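Notes From the Parts Shelf: Opening Up the Old Towers

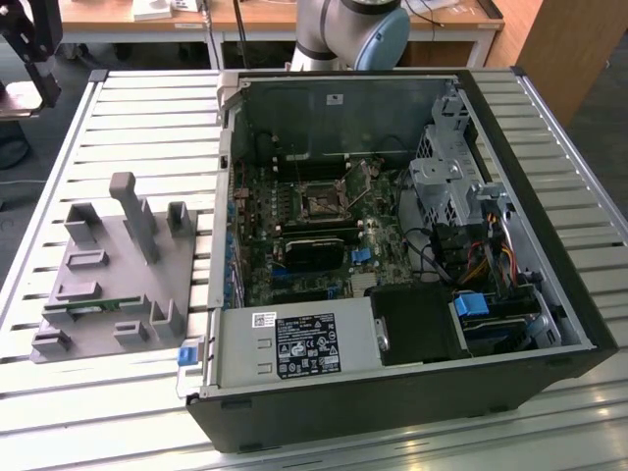

Side panel off, CPU socket empty, drive cage and power supply still in place.

If you've walked past the back table at Sosgate this October, you already know what I've been up to. I've been taking apart desktop computers, and I'm enjoying it way more than a grown adult should!

I always start the same way. Unplug everything, hold the power button in for 5 seconds, lay the tower on its side and get that panel off. Then I just look for a minute. I know that sounds silly, but every maker hides its clips somewhere different, and I've snapped enough of them to have learned some patience. Blue plastic is usually my friend (on this one there's a blue tab down by the power supply and a blue latch on the drive bay), so those are the first places my fingers go.

The part that makes me nervous is the processor socket. Once the lever is up and the chip is out, please, please keep your sleeves away from it. I dragged a cuff across one back in the spring and that was the end of a perfectly good motherboard. I still think about it.

Cables are the other thing. Don't yank! Find the little catch on the plug, squeeze, and wiggle. Those red, yellow and black bundles look like a plate of spaghetti, but they mostly come away one plug at a time, and I tie each bunch with a bit of string so it doesn't snag on the cage. And leave the power supply itself closed up, no matter how curious you get. We pass those along whole.

Drives go in the gray bin by the door at Shehata Hall, memory goes in the egg cartons (yes, we still need egg cartons), and screws go in the jar. Our Dususport pickup takes whatever we can't reuse, and last year that came to 554 pounds, most of it bare cases.

If you've got a tower gathering dust in a closet, bring it by any time before 4 in the afternoon. Copy your photos off it first, and keep the monitor at home for now, we're out of shelf.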